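The lease on the shop ran out at the end of November, and by the second week Piret Jaunzems had packed everything except the cords. The lamps had gone to a dealer in Susteo. The shelves had gone to the bakery next door. What was left was the back room at 84 Gurnilari Street, and in the back room were the things her father had kept because they still worked.

He had repaired radios, then lamps, then whatever people in Lellevbridge carried through the door. He never threw out a power strip. When the landlord put in new outlets he kept his power strips anyway, and the adapters, and the small pieces that went under a table leg or held a drawer shut. They had been in apple crates under the bench for as long as Piret could remember.

She had told herself it would take one evening. She started on Tuesday after supper and was still on the first crate at ten o'clock. The cords were tangled in each other. She would pull at one plug and the far side of the crate would move.

She stopped pulling after a while. She found it went better if she lifted the whole knot out, set it on the table and looked for a loop that was lying on top of everything else. She moved that one, then looked for the next. It was slow work but it kept her hands warm. The heat in the building went off at nine.

The round ones gave her the most trouble. A long strip could be laid in a box beside another long strip. A round one rolled, and its cord had to go somewhere, and wherever it went it took up the space she had saved.
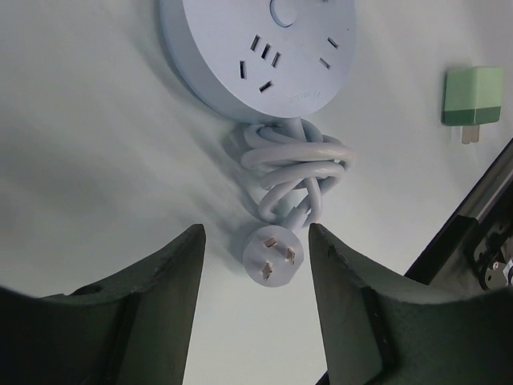
Leave the cord in a bundle, her brother had told her on the phone, and for heaven's sake don't try to get it perfect. He thought she should put the whole lot out on the curb. He had offered her 25 dollars for the crates, as a joke, and then he had gone quiet and asked whether the green desk fan was still there.

"It's still here," she said.

"Does it run?"

"I haven't plugged it in."

"He used to have it going in the winter," her brother said. "For the solder smoke. I was always cold in there."

She said she would keep it for him. He said he didn't have room for it. Then he said he would come on Saturday with the car.

After they hung up she tried the fan. It ran. It clicked on every turn, and she let it go on clicking while she worked.

By the next night she had made three piles. One was for the school, which would take anything with a switch and a sound cord. One was for the dump. The third was for things she hadn't decided on, and it grew faster than the other two. She put in it a pink strip that had stood behind the counter when she was small. The radio had been plugged into it, and the kettle. She had done her homework beside it on a stool, and she knew without checking which socket was loose, because that was the one her father had told her never to use.

She had forgotten that so much of it was pink. There had been a sale at Vida, the department store across the river, the year it closed. Nobody wanted the color. Her father came home on the bus with a shopping bag in each hand, very pleased, and her mother asked him what they needed so many for. He said they would need them when they needed them. For years after that, people who brought in a toaster for repair went home with a pink extension cord and were told there was no charge.

In with the cords were the blocks. She couldn't remember their having a purpose. They had come out of a toy box at some point, and he used them to prop things level while the glue set. Her brother had once cried over a blue one, and had been told he could have it back when the clock was dry. The clock took a week. By then he had stopped asking, and the block stayed in the shop.

She set a few things out in the middle of the table to see what would fit with what. 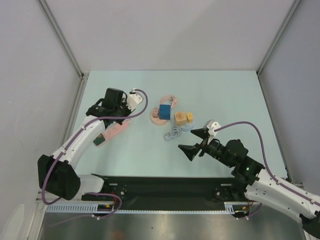
"How do you tell if an old one is safe to give away?" she asked the man from the school when he came by in the afternoon.

"Look at the cord first, the whole length of it," he said. "If it's cracked or stiff anywhere, or the plug has gone brown, throw it out. After that I test them myself."

He was younger than she had expected and wore a wool hat indoors. He took the first pile without going through it. At the door he turned around and said that her father had fixed his grandmother's sewing machine and had charged her 2 dollars. He said she still talked about it.

"When was that?"

"I don't know. Before me."

Piret held the door while he got the crate down the steps. It was already getting dark. Across the street someone was taking in the sign from the sidewalk, and the chain on it dragged.

She went back in and sat down. The man had left his pencil. She put it in the drawer, then remembered that the drawer was going too, and took it out again.

There was the third pile to do. She picked things up and put them down. A plug, a coil of pink cord, the blue block. She tried to think what her father would have said about each of them, and for most of them she could only think that he would have said to leave it where it was. She moved the block a little closer to the cord. It seemed like the sort of thing she could go on doing until Saturday. 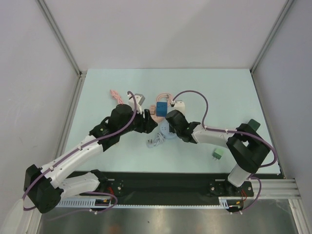
## Saturday

Her brother came at eight with the car and two coffees. He had brought his daughter, who was six and had been told there might be a fan.

They loaded the dump pile first. It filled the trunk. The girl walked around the back room with her hands in her pockets, reading the labels on the empty jars. Her grandfather had written them in pencil and she could make out only some of the words.

"What's 'misc'?" she asked.

"Anything," Piret said. "Whatever didn't have its own jar."

"Can I have the jar?"

Piret gave her the jar. She put the blue block in it, and it wouldn't go past the neck, so the girl carried the block in one hand and the jar in the other.

Her brother stood at the bench. He had the pink strip from behind the counter and was turning it over.

"This one has the bad socket," he said.

"I know."

"He never fixed it."

"No."

He wound the cord up loosely and put the strip under his arm. Then he unplugged the fan, and Piret turned off the lights, and they went out by the front because the back door had already been locked from the other side. She had 70 cents in her coat, which was enough for the meter, and she walked ahead to the car to put it in.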